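4.2 Where the laundry goes when the machine is in the kitchen 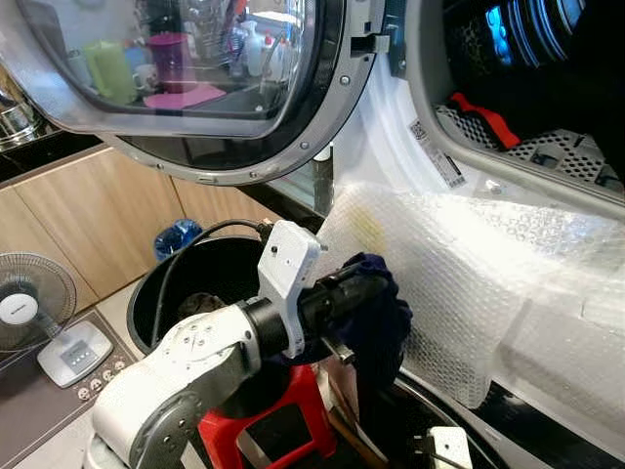 Figure 3. Front-loading washer-dryer with the door open, near a kitchen counter; a bucket with cloth in it stands close by.

The claim we set out to test is an old one in the household literature: that a combined washer-dryer saves steps, and that the savings are largest in small homes where the machine sits in the kitchen. Pärn, the housing association whose tenants took part, repeats it in its move-in booklet. We were doubtful at the start and remain so. The claim rests on counting trips between two machines, and a home with one machine will of course show no such trips. What it does show is a good deal of sorting, holding, putting down and picking up again within arm's reach of the door, and none of this appears in the older counts.

We asked the 123 households in the Illanberg sample to keep a laundry diary for two weeks. A load was entered when the door was first opened to fill the drum and closed off when the last item was put away. Diaries are weak evidence. People write down the loads they remember and leave out the ones they are ashamed of, such as the load left in the drum overnight. Šimkus and Jaunzems made the same complaint about the Bremden diaries, and we have no better answer to it than they had. We therefore treat the totals with caution and give more weight to the home visits, which were fewer but at least did not depend on memory.

The first thing the visits cast doubt on is the laundry basket. Every planning guide we consulted draws a basket in front of the machine and leaves floor space for it. In the kitchens we visited, clothes traveled in whatever was nearby and had an open top. Buckets were common (Figure 3). Tenants gave sensible reasons when asked. A bucket takes up less floor, it can stand right beside the door, and it will hold damp things without dripping on the tiles. It also holds far less than a drum does, so a full load means more than one filling. If the guides are right that a basket saves effort, many of these tenants were giving up that saving for a clear path to the sink, and they seemed to think it a fair trade.

The second is the small item left behind. Straps, socks and thin pieces of cloth stay in the drum after the person believes it to be empty, and they are then washed again with the next load. In Figure 3 a red strap-like piece of fabric lies inside the machine. One photograph cannot tell us whether such a piece has been forgotten or is simply waiting its turn, and we would warn against reading it either way. The diaries are not much help here, as a forgotten sock is by definition not written down. Rozīte's suggestion that dark drums make the problem worse is plausible. She offers no comparison with lighter ones, however, and we could not make one, because we did not record drum color on the early visits.

The third concerns the counter. Kitchen machines are said to give the household a folding surface for free. We saw little folding on counters. They were already in use for cups, pots and bottles, and a person with clean shirts in hand does not want to put them down next to a tap. Most folding was done on a bed or a sofa in another room, so the trip that the combined machine is supposed to remove was made anyway, only later and with dry clothes.

Siliņa (personal communication) objects that our households were new to their machines and would settle into better habits with time. This may be so. A return visit is planned for October, and we will report it whichever way it falls. For now we note that the argument from habit can be made against any finding at all, and that the tenants who had owned the same kind of machine in an earlier home did not sort, carry or fold in a way we could tell apart from the rest.

What the visits do support is a narrower statement. A combined machine removes the moving of wet clothes from one drum to another. We found no good evidence that it shortens the work on either side of that step, and the Hiten survey, which is often cited for the wider claim, did not ask about it.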